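Chapitre 2 - Mettre en route le tableau d'affichage du stade

Bon, vous avez déballé le pupitre Prilari, vous avez la clé du local technique, on peut y aller. J'ai rédigé cette partie après trois saisons passées à la table de marque du stade Aguirre, alors pardonnez-moi si je m'attarde sur des détails !

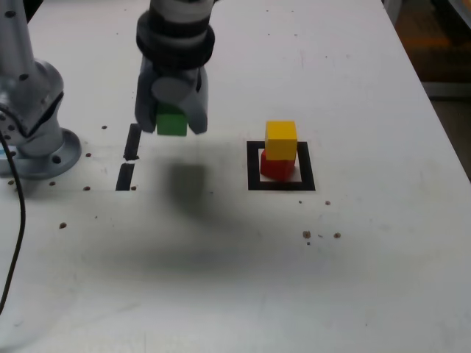
Comptez une bonne demi-heure la première fois. Ensuite, ça se fait pendant que les équipes s'échauffent.

1. Dans le local, ouvrez l'armoire de gauche et vérifiez que le disjoncteur général est baissé. S'il est déjà levé, baissez-le et patientez 2 minutes.

2. Branchez le câble gris du pupitre sur la prise marquée DATA. L'autre prise, celle marquée AUX, ne sert qu'à la sirène (je me suis trompé tout un mois d'octobre, personne au club n'entendait la mi-temps).

3. Levez le disjoncteur, puis allumez le pupitre. Toujours dans cet ordre.

4. Le tableau affiche des 8 partout, puis s'éteint. C'est normal, il teste ses segments. Profitez-en pour repérer ceux qui restent noirs.

5. Appuyez sur MENU, puis choisissez « Sport ». Pour le football américain, tapez le code 142 ; pour le rugby, c'est le 97. Validez avec la touche verte.

6. Réglez la durée des périodes. Chez nous les juniors jouent des quarts-temps plus courts que les seniors, donc je revérifie avant chaque match, même quand je suis sûr de moi.

7. Entrez les noms des équipes. Huit lettres maximum : Keltville passe donc en KELTVILL, et oui, leurs supporters râlent à chaque fois.

8. Lancez le chrono à vide, arrêtez-le, remettez-le à zéro.

Attention : ne débranchez jamais le câble DATA quand le tableau est allumé. La carte de réception n'aime pas ça du tout, et la remplacer nous a coûté 2884 euros.

Note : par forte pluie, mettez le capot sur le pupitre, même sous la tribune. Le vent rabat l'eau plus loin qu'on ne croit - j'ai séché des touches au sèche-cheveux, je ne vous le conseille pas.

Si le tableau reste noir après l'étape 4, regardez d'abord le fusible en bas de l'armoire. S'il est bon, coupez tout et reprenez à l'étape 1. Toujours rien ? Appelez Sarahí Medrano, elle a le numéro du dépanneur de chez Clelliditz et surtout elle sait à quelle heure il décroche.

Pour le score et les temps morts, tout est au chapitre 3. Eustaquio Orozco y a ajouté ses raccourcis clavier, qui sont bien plus rapides que les miens.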